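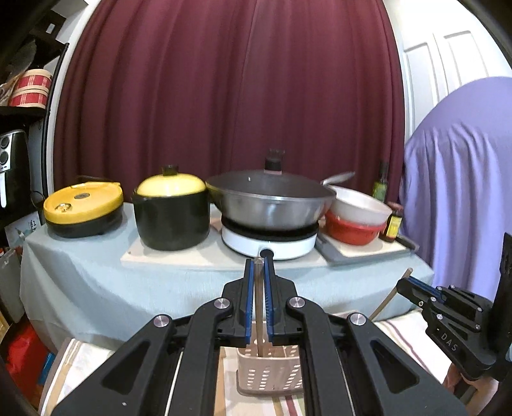 2 min read

Chopsticks are paired eating sticks, used across much of East Asia for well over a thousand years, and I've been mad about them since I was a kid in Kusel (the little one, two servos and a bakery). They started out as cooking tools, handy for fishing things out of a boiling pot, and only later made it to the table.

Styles vary heaps. Chinese ones tend to be long with blunt ends, Japanese ones are shorter and taper to a point, and Korean ones are usually metal and a bit flat – murder on slippery noodles, if you ask me! My favourite pair is wooden, bought at the Skadach markets one April, and I've had to oil them more often than I'd like.

Etiquette is the bit I love reading up on. Standing them upright in a bowl of rice is a no-no in Japan and China, as it recalls funeral offerings, and passing food from one pair to another is frowned on in Japan for a similar reason. Bare wooden ones want a quick handwash and a proper dry before they go back in the drawer, or they'll go mouldy on you.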